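Knowledge Base > Small Pets > Rabbits > Health and Handling

Search articles Enter a keyword Go

How to Trim a Rabbit's Nails at Home

Written by Heloísa Barbosa. Handling section reviewed by Flynn Ngata, Plulbridge Small Animal Group.

A rabbit kept indoors does not wear its nails down. Carpet, vinyl and straw are all too soft. Left alone, the nails curve, catch on fabric and change the way the foot meets the floor. Check them every two weeks and trim when the tips extend past the fur of the foot. For most adults that works out to a trim every six to eight weeks.

What you need

- Small scissor-type nail clippers, sized for cats. Guillotine clippers work but hide the nail tip.
- A small flashlight.
- Styptic powder or plain cornstarch in a shallow dish.
- A bath towel. Fleece slides too much.
- A non-slip mat.

Put everything within reach before you pick up the rabbit. Check that the clipper blades close fully along their length. Blades that leave a gap crush the nail and cause it to split.

Know the nail

Each front foot has five nails, counting the dewclaw on the inner side of the leg. Each back foot has four. The dewclaw does not touch the ground and is the one most often missed.

Inside each nail is the quick, which contains blood vessels and a nerve. In pale nails it shows as a pink core. In dark nails, hold the flashlight against the underside; the quick shows as a shadow that stops short of the tip. If you cannot find it, take off only the last sliver and check again in two weeks.

Position the rabbit

1. Lay the mat on a low table or work on the floor. The floor is the better choice for a first attempt.

2. Spread the towel on the mat and set the rabbit in the middle, facing away from you.

3. Bring one side of the towel over the back and tuck it under the far side. Repeat with the other side. The wrap should be snug at the shoulders and should not press on the throat.

4. Hold the rabbit against your body with your forearm. Support the hindquarters at all times. A rabbit that kicks with its back end unsupported can fracture its spine.

Do not turn the rabbit on its back. The stillness this produces is a fear response and puts strain on the animal.

Trim

5. Free one front foot from the towel. Hold it between thumb and forefinger without pulling the leg out to the side.

6. Push the fur back with your thumb to expose one nail.

7. Place the blades 2 to 3 mm beyond the end of the quick. Hold the clippers so the cut follows the natural angle of the tip, close to parallel with the floor when the foot is flat.

8. Squeeze lightly and pause. If the rabbit flinches, the blades may be too close to the quick. Move them out toward the tip.

9. Cut in one firm motion.
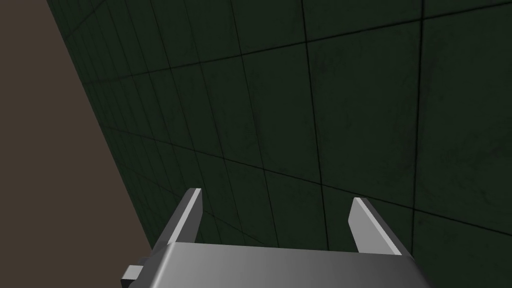 10. Continue through the other nails on that foot, then the dewclaw. Cover the foot before you free the next one.

Stop after 9 minutes even if you have not finished. The remaining feet can be done the next evening. Rapid breathing, or repeated struggling, is also a reason to stop.

If a nail bleeds

Press the tip into the powder and apply steady pressure with a clean cloth for 90 seconds. Do not wipe the nail to check it. Keep the rabbit on a clean towel for 30 minutes afterward, away from litter and hay dust. Bleeding that continues past this point needs a call to a vet.

Overgrown nails

Do not cut a very long nail to normal length in one session. The quick grows out with the nail and recedes slowly. Take a small amount every two weeks until the length is right.

Filed under: Rabbits, Grooming, Nail Care, Beginner Guides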